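Home | Forum | Clubs | Search
2 min read

saskia_s: Our Norkthorpe club has 30 minutes a run in November, and we're still arguing about which job the arm should learn on the old PC. I want the blue SATA cable!

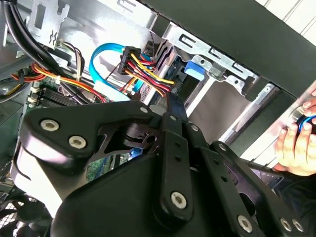 Cables flop about though, so I might be wrong.

digby54: You are, sorry. Start with something rigid, like a drive.

saskia_s: But a drive's heavy (and McKinnon did drives last year).
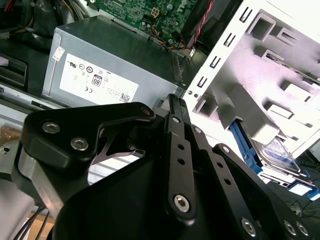 Gripper by the power supply

Comments
Glenys R: Team cable!
mostafa_g: Drive. Digby's right.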